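Search this board
Enter keywords
Advanced search

Reading the genealogies out loud: skip or slog?

pewsitter_5
Our Wednesday-type evening group at Fivamcombe Chapel is reading straight through 1 Chronicles, out loud, going round the circle. We have reached chapter 5. My turn always seems to land on the longest run of names. Last week I pronounced one man three different ways in one verse and he was only in it twice. Would anybody think less of us if we skipped to the part where something happens?

oldhymnal
I would, a little. All Scripture is given by inspiration, and it doesn't say "except the lists." My grandfather read every name at the supper table and the potatoes went cold.

Kazimír Dvořáček
With respect to the potatoes, I led a group at Vilholm for 15 years and we skipped them. People took the chapters home and read them there, or said they did. We had an hour a week and I wasn't going to spend it on who begat whom while Mrs. Wada in the back row tried to keep her eyes open.

oldhymnal
And then you never get to Jabez, who is stuck right in the middle of the names in chapter 4. Two verses. You'd have walked right by him.

Kazimír Dvořáček
We did Jabez. We did Jabez for a whole month in June because somebody had bought the book.

Emília Sýkora
I'm with oldhymnal on this, though I'd leave out the guilt. Ours is a small church and half the families are named on the stones outside. When you read a long list of people who mostly did nothing but get born and have sons, it sounds a lot like our membership roll. I find that a comfort. The Lord seems to have kept track of them.

For the pronouncing, pick one way and say it like you mean it. There's no one in the room who can correct you, unless you have a retired pastor, in which case sit far away from him.

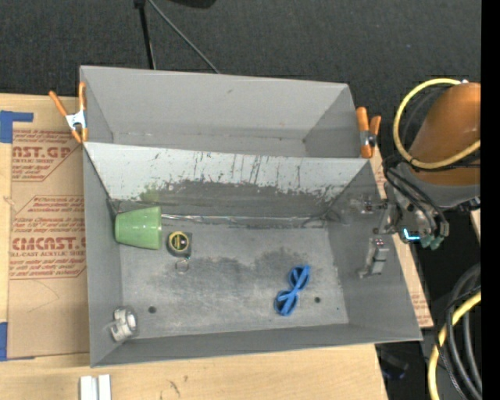
Two gray bins on a tabletop, the front one with a green cup and a tape measure in it.

I'd also go shorter. We do 15 verses an evening and then talk, and it took us ages to get through Numbers, but we got through.

pewsitter_5
We do have a retired pastor. He sits next to me.

flirnum_road
Get an audio Bible and let the man on the recording do it. We did this at Flirnum Road and he never stumbles once. He reads Zerubbabel like he's ordering lunch.

oldhymnal
That isn't the same as reading it yourselves.

flirnum_road
No, it's a good deal better. You haven't heard us.

Kazimír Dvořáček
I'll give a little ground. Matthew 1 ought to be read out loud, every name, at least at Christmas. Ruth is in there, and Rahab, and you want people to hear that. I still say nine chapters of Chronicles in a row is asking a lot of folks who came for fellowship and pound cake.

Emília Sýkora
Nine chapters with pound cake is not a hardship, Kazimír.

pewsitter_5
All right, we're going to keep reading, but I've asked to swap seats. Chapter 6 is 81 verses. Does anyone know how to say Ahimaaz?

oldhymnal
a-HIM-a-az. Probably.

Contact the moderators | Copyright 2021 | Back to top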